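Carnet d'atelier, août 2025

Repris le master vinyle de Wustlow, face B. Le pré-master envoyé par Irason est trop chaud dans le bas, ça bave sous 80 Hz dès que la basse entre. Coupé en mono sous 300, mieux. Pas encore convaincu par le kick.

À refaire : le fade du 6e titre, trop court. Vrabec le veut plus long, comme sur la version de mai.
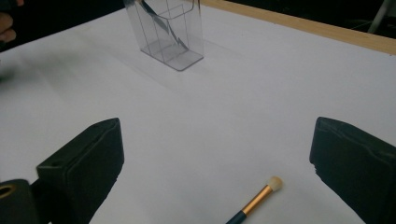
Le de-esser maintenant. Sur les voix du remix Pasgate il mange les consonnes, on dirait que la chanteuse a un cheveu sur la langue. Baissé le seuil, pire. Remonté, attaque plus lente, ok. Noté le réglage dans la session, ne PAS écraser le preset svp.

Comparé avec l'ancien pressage : moins de niveau chez nous mais les charleys respirent. Je garde. Si le label râle pour le volume on leur fera une version numérique à part, plus poussée.
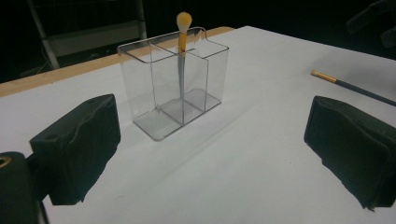 Bruit de fond sur le canal gauche, retrouvé : câble du patch, pas le préampli. Changé. J'ai perdu la matinée là dessus. Étiquetter les câbles morts avant de les remettre au crochet, merci.

Reste : silences entre les titres, codes ISRC, écoute au casque puis sur les petites enceintes. Envoi à la gravure quand Irason a validé la face A.

2 788 vues · 6 commentaires

Notes récentes
Wustlow, face A : premiers essais
Recalage des moniteurs
Pasgate, stems reçus incomplets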